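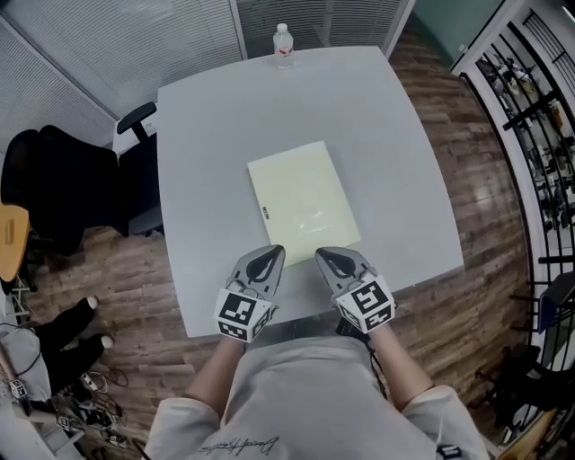

Wekora mesh router dropping the upstairs node - my troubleshooting log

January 14, 2021
Posted by the owner of the house with the bad wifi

I told a few people on the Kovari boards I'd write this up once I had something to show, so I'm pasting in my notes with the swearing taken out. Setup first: Wekora three-piece mesh kit, main unit next to the modem downstairs, one node in the kitchen and one upstairs in the hall. Internet comes in from Dunstan Cable. The upstairs node would go orange in the evening, stay that way for 11 minutes, then come back all by itself like it had never been gone. Every time, 11 minutes! You could boil eggs by it.

Ticket 894, opened with Wekora support
Status: waiting on customer (that's me)

Entry 1
Rebooted everything in the order they wanted - modem, main unit, kitchen, upstairs. Green lights all over. I was feeling pretty good and then it dropped during dinner.

Entry 2
Support asked me to move the node closer. I moved it to the top of the stairs, sitting on a shoebox. Same drop, same length. Moved it back, since the dog had opinions about the shoebox.

Entry 3
Swapped the kitchen and upstairs nodes. I should have done this first and I'm a little embarrassed it took me so long. The drop stayed upstairs, so the hardware is fine and it's something about the spot. Wrote that to support in capital letters, then took the capitals out before I hit send.

Entry 4
Changed the channel from auto to fixed. Great for two nights (I did a small dance) and then orange again. I also noticed the log on the main unit has this line right before each drop:

code 385 - backhaul lost, retrying

Support said 385 is "general" and sent me a link to the page I'd already read.

Entry 5
Finally got a useful reply. A different person on the ticket asked what else is plugged in near the hall. Well, there's a Sastia dehumidifier in the closet on the other side of the wall, and it has been there so long I stopped seeing it. It runs on a timer my spouse set up last March. Guess how long each cycle is.

Entry 6
Unplugged the dehumidifier. No drops that night. Plugged it back in, waited for the timer to kick on, and there went the light. I have never been so happy to see a router fail. Did it again the next night to be sure and got the same thing, complete with a 385 in the log.

Entry 7
Tried the node on the opposite wall with the dehumidifier running. It held, but the bedroom at the end got slow. So I moved the dehumidifier instead, down to the far corner of the laundry room, and put the node back in its old place. That's 12 nights now with no orange light. Still don't know if it was the motor or the cheap extension cord it was on, because I changed both at once. I know, I know.

Support marked 894 as solved. I've asked them to add "check for appliances behind the wall" to the help page and they said they'd pass it along.

Comments (3)

meshmess: I had the same code with a fish tank pump. Did you try a different extension cord by itself?

Reply from author: Not yet! The old one is in the trash and I'm not digging for it.

upstairs_orange: Mine drops for a lot longer than yours but I'm going to go look in my closet right now.

Contact | Copyright 2021, all rights reserved | Back to top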